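Sollmont Reds: Colorfastness Records for Red Household Textiles

Version notes
Current release: 1.2, Friday, March 23, 2018. Replaces 1.1, which had the rinse temperature column in mixed units. Anyone using 1.1 should download again. The row order has not changed, so existing joins on lot_id will still work.

Summary
The dataset holds colorfastness readings for red fabrics sold for home use: napkins, dish towels, pillow covers, plain yardage. There are 246 dye lots in the lot table and almost 2,000 individual readings in the readings table. Of the lots, 184 have a complete set of tests (wash, dry rub, wet rub, light). The rest are missing the light test, which needs more fabric than the other three and was skipped when the sample was small.

Red was chosen over a full color range. Deep reds need a high dye load, and the unfixed part of that load is what ends up on other fabrics in the washer. Blues and blacks behave differently and are not covered.

Files
lots.csv: one row per dye lot
readings.csv: one row per test reading
fields.txt: definitions for all columns
changes.txt: release history

The two tables join on lot_id. Text is UTF-8, the separator is a comma, and missing values are empty cells. Zero is a valid value in the delta columns and never means missing.

Fields in lots.csv
There are 14 columns. The ones most people need:
lot_id: string, unique
source: Sollmont, Hamberg or Llanos
fiber: cotton, linen, polyester, viscose, blend
dye_class: reactive, direct, disperse, unknown
finish: none, softener, resin, unknown
shade_group: scarlet, crimson, brick, coral

shade_group was assigned by eye under a daylight lamp and should be treated as a label for browsing only. Use the L, a and b columns for any real comparison.
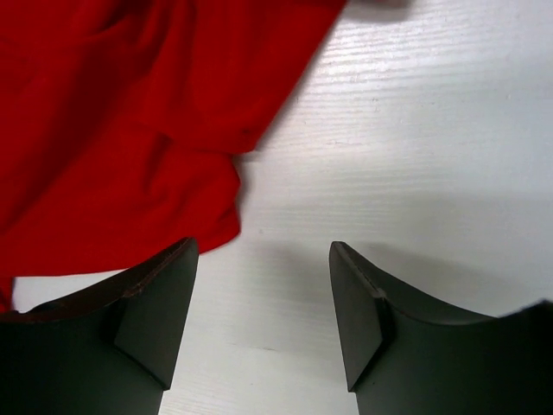 Lots marked unknown in dye_class came with no supplier sheet. No attempt was made to identify the dye by stripping or solvent tests. Filter these rows out before modeling on chemistry, or keep them as their own class.

Fields in readings.csv
lot_id: string
test: wash, dry_rub, wet_rub, light
cycle: integer, starts at 1
temp_c: water temperature in Celsius, wash test only
grade_change: 1 to 5 in half steps, color change of the sample
grade_stain: 1 to 5 in half steps, staining of the white adjacent cloth
delta_e: instrument color difference from the untested sample

A grade of 5 means no visible change. Grades were given by two readers working separately, and the lower grade was kept. The two original grades are not in the release.

Collection
Samples were bought at retail or taken from mill ends at the three sources. All testing was done at the Flolwood bench. Fabric was conditioned overnight on open racks before the first instrument reading. Readings were taken on a flat, doubled layer, away from the selvage. Creased samples were pressed under a cool plate first, as a fold casts enough shadow to shift L.

Wash tests used a powder detergent without bleach or brightener. The adjacent cloth was a multifiber strip, but only the cotton band was graded.

Known problems
Llanos lots lean heavily toward linen, so source and fiber are partly confounded. Do not compare sources without controlling for fiber.

The lamp in the light cabinet was replaced in July. Light readings made before the change are flagged lamp = A and those made after it lamp = B. There is no correction factor.

Coral samples are few, and most are polyester.

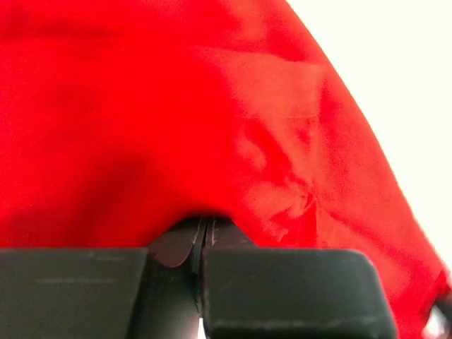 One comment on the 1.1 release argued that keeping the lower of two grades makes every lot look worse than it is, and asked for the mean instead. The request was considered and declined for 1.2. Averages produce quarter steps that the scale does not define, and most disagreements between readers were a single half step. Users who want a less strict value can work from delta_e, which does not depend on the readers.

Suitable uses
Comparing fiber and dye class combinations, teaching basic textile testing, checking a staining model against measured grades.

Unsuitable uses
Care label claims, product safety decisions, or predictions for fabrics washed with bleach. Trim, thread and printed designs were not tested.

License and citation
Free to use and share with credit. Cite as: Sollmont Reds, release 1.2. Corrections should give the lot_id and the column name.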